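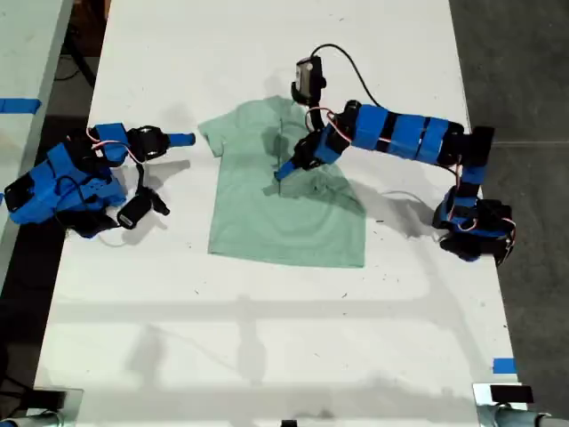
Folding with fewer demonstrations

I have spent most of September on one question: how few demonstrations can we get away with before the T-shirt policy falls apart? Trovidia, our two-arm setup, has been trained on the full set of 482 folds since spring. It does well on that set, but collecting it was slow and dull, and I didn't want to do it again for towels.

So I cut the set down. The first attempt picked folds at random, and the results were poor. The arms would reach for a sleeve, hesitate, and go back. The second attempt used Fasa, a short script that scores each demonstration by how different its starting layout is from the ones already chosen. Shirts with a sleeve tucked under were picked early on. Neat, flat ones mostly weren't.

With 30 chosen that way, the policy finished 20 test folds with 4 failures. All four were on the last fold, where the hem has to come up to the collar and the two grippers need to let go together. I think that is a timing problem and more data may not fix it.

I only used one table and one size of shirt, so I wouldn't read too much into it yet. The wrist camera views are next. I want to see what happens when the policy loses one of them.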